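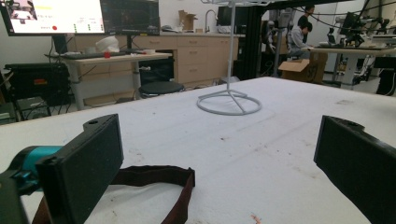

Subject: Re: [tv-archive] Stemora season 2, running times don't match

On the question of episode 14, I pulled both masters last night and compared them against the log.

> The broadcast tape of the Stemora stunt final runs 2453 seconds and
> the copy that Brelton put on its streaming service runs 766 seconds
> shorter. Is the streaming copy cut, or is it sped up? The theme music
> sounds the same to me in both. Also, does anyone have the version
> with the original host segments?

It is cut. Playback speed is identical. I lined up the audio at the opening horn and again at the first elimination, and there is no drift between the two points.

The missing material is in four places:

Cold open. The recap of the previous episode is gone. The streaming copy starts on the title card.

Water tank round. The second pair of contestants is missing entirely. Their result still shows on the scoreboard, so the totals look wrong unless you know the round was trimmed.

Host segments. Both walk-and-talk pieces before the breaks are out. These were the ones with the sponsor reads, and I assume the contract for those ran out.

End credits. Replaced with a short Brelton card. The stunt crew is not listed on it.

The version with the original host segments is the Amrani feed, which went out to affiliates before the network added its own bumpers. I have that on tape but the first few minutes have tracking errors. If anyone recorded it off a different station, a second source would let me patch the damage.

On the catalog side, please do not merge the two entries. The broadcast version stays as 468 and the streaming version gets its own number with a note pointing back. We merged the Brinach quiz specials the same way in August and had to undo it by hand when the alternate endings turned up.

One correction to the episode guide while I am in there. The prize for the final is given as 700 dollars. That was the bonus for the fastest time in the tank round. The announcer says so at the start of the round, on the broadcast tape and on the Amrani feed. The streaming copy drops the line.

I will send the cut list with timecodes once I have checked episode 15.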